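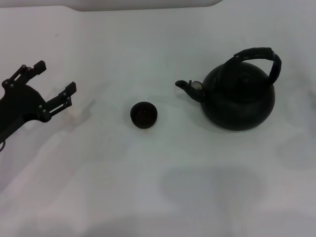
3.2 Collecting the pouring demonstrations

For the tea task we asked our operators to work the two arms entirely by remote control, and we gave them a good deal of freedom in how they went about it. The instructions fit on half a page: take hold of the pot with the right gripper, bring the spout over the cup, tip, and set the pot back down. What to do with the left arm we deliberately left open, and we were pleased (and a little surprised) by how differently people used it. Some steadied the cup, while others simply parked the arm with its fingers open and forgot about it.

We collected 1442 demonstrations in all, of which 633 came from the Wikberg site and the rest from Algate. Recording began in January.

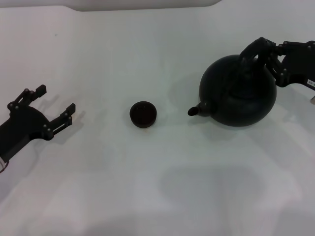 Figure 2. Pouring task, operator's view from the head camera.

The grasp itself gave newcomers the most trouble. Coming down over the top of the pot means closing the fingers near both the lid and the handle, and from the head camera the gripper hides much of what it is about to touch. We therefore let every operator practice for as long as they liked before anything was saved, and most of them took us up on it. Episodes were trimmed with the Skultell tool and then checked by hand, a slow job that we would gladly do again, as it taught us a great deal about our own instructions.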